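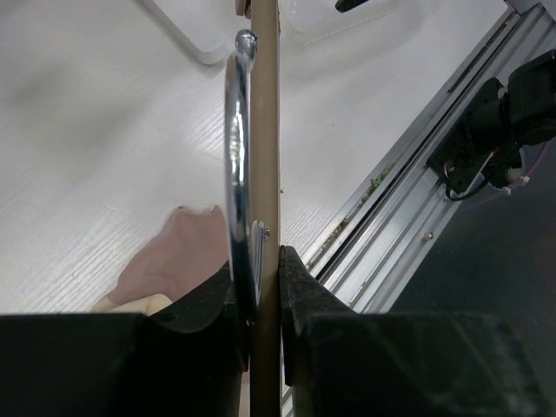

**Talk: Handles on narrow rails — fixing, loosening, repair**
Speaker: Konrad Malinowski, Madwood
Revised December 26, 2021
Slot is 25 minutes plus questions. Skip section 5 if the start is late.

## 1. Opening (2 min)

- Name, workshop, what we repair. One sentence each.
- Scope for today: curved metal handles on rails narrower than the hand that uses them. Door furniture and cup pulls are out of scope.
- Ask who has a loose handle at home. Wait for hands. Move on.
- Terms, on the board before anyone asks: *rail* is the long narrow piece. *Foot* is where the handle meets the rail. *Span* is the distance between fixing points, center to center.

## 2. What comes back (4 min)

Source is our own repair log, July to July. State this before the numbers.

- 2435 tickets in total.
- 676 were for a handle that moved, rattled or came off. A little over a quarter.
- In 355 of those the lower fixing had failed and the upper one was still tight.

Pause here. The last figure is the reason for the talk.

Caveat to say aloud: the log records what the customer reported and what the bench found. It does not record how the item was used. We see a lot of Głowacki rails because we sit two streets from their outlet, so the proportions should not be read as a market survey.

## 3. Why the lower foot goes first (6 min)

Draw the rail as a vertical line and the handle as an arc to the left of it. Keep the drawing up for the rest of the section.

- A pull on an arced handle is seldom square to the rail. Most people pull outward and slightly down.
- With the hand below the midpoint of the span, the lower foot takes the larger share of the load. Show the lever with a pencil if the drawing isn't clear.
- The screw sees some direct pull and some rocking. The rocking does the damage. It wears the hole oval in one direction, and from then on each tightening lasts a shorter time than the one before.
- A narrow rail leaves little material beside the hole. An oversized pilot takes away part of what little there is.
- The finish on the handle tells you nothing about the fixing. A bright chrome handle can sit on a hole that is nearly gone.

Expected interruption: "So use a longer screw." Answer: length helps up to the depth of sound material. Past that the tip comes through the far side, or the screw bottoms out and the foot never seats. Check the depth first. Pass around the two sectioned offcuts, and get them back before section 4.

## 4. Demonstration (8 min)

Bench layout, left to right:

1. Cloth, folded twice
2. Tray for screws
3. Lidded box with spare fittings
4. Hand driver, two bits
5. Depth gauge
6. Sample rail with an Eren handle from Jonon

Sequence:

- Lay the rail on the cloth. Support the whole length, handle side up.
- Rock the handle with two fingers, first at the top, then at the bottom. Let the front row hear the difference.
- Back out the lower screw. Hold it up and look at the thread. Dust packed between the threads means the hole is stripping.
- Leave the upper screw in, half a turn loose. The handle can then swing clear and it keeps its alignment.
- Measure the hole. Read the number out.
- Fill, if it is a wood rail: glued hardwood plug, cut flush. **Do not wait for the glue on stage.** Swap to the second rail, which was plugged yesterday and is marked on the back with pencil.
- Mark the new center through the foot. Drill the pilot by hand.
- Run the screw in until the head touches, then a quarter turn. Stop there and say the quarter turn again — it is the step people get wrong.
- Bring the upper screw back to the same tightness.
- Rock test again, top then bottom.

If the screw head sits proud at an angle, the pilot was off axis. Take it out and say so. Forcing the head down bends the foot, and a bent foot will not sit flat on any later repair.

If the screw is dropped, use the spare in the tray and carry on.

For metal or plastic rails, refer to the handout. The plug method does not apply.

## 5. Results from the cycle rig (3 min, optional)

- Plugged and redrilled samples went through more than 1000 pulls without movement we could measure.
- Samples that were only retightened varied too much to quote an average. Two loosened almost at once. One lasted the full run.
- Load was applied at one point and one angle. Kitchen use is less regular.
- No claim about service life. If pressed, repeat that sentence.

## 6. Buying and fitting new (2 min)

- Choose the handle after the rail. Measure the flat available for the foot, and leave material on both sides of the screw.
- Two fixing points on the same centerline. A handle with one screw and a locating pin needs the pin hole drilled as carefully as the screw hole.
- Machine screws from the back are stronger where the back is accessible. On a slim rail the head may foul whatever sits behind it.
- Thread lock on metal to metal. None in wood.
- Retighten once after the first few weeks.

## Likely questions

**Toothpicks and glue?** Adequate for light use. The grain of the sticks runs along the screw, so holding is moderate. A plug with the grain running across is better.

**Epoxy in the hole?** Works. It makes the next repair harder. Wax the screw if you want it out again.

**Can chrome be cleaned before refitting?** Mild soap, soft cloth, dry it fully. Keep abrasive pads off it. Pitting at the foot means the plating has gone and polish will not bring it back.

**Does the brand matter?** I have no comparative data. The foot size and the screw supplied matter, and both vary within a single catalog.

## Before leaving the room

- Offcuts back: two pieces.
- Drill bits counted into the roll.
- Spare handouts to the front desk.
- Sample rails travel wrapped in the cloth, screws in the lidded box.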